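Quintana speaker cabs: which impedance setting to use
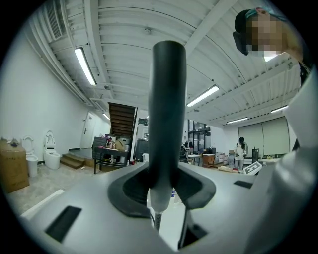
Can I run a Quintana cab from an amp with only an 8 ohm output?

Set the switch on the back of the cab to 8 and use the left-hand socket. The right-hand socket is wired for 16 ohms only and the switch has no effect on it.

We get this one a lot at the Fuvard workshop, mostly from people who bought second-hand without the leaflet. The first 1,011 cabs left the factory with no switch at all. They are 16 ohms throughout and have a Mosus badge on the back panel. Later ones say Quintana and have the switch.

Turn the amp off before you move the switch. Use a proper speaker lead, never a guitar lead, and keep it under 6 metres.

If the switch crackles or feels loose, bring the cab in. Replacement switches are made by Trilalum and take us around 2 hours to fit – the back panel has a lot of screws. Leaflets for both versions are on the counter.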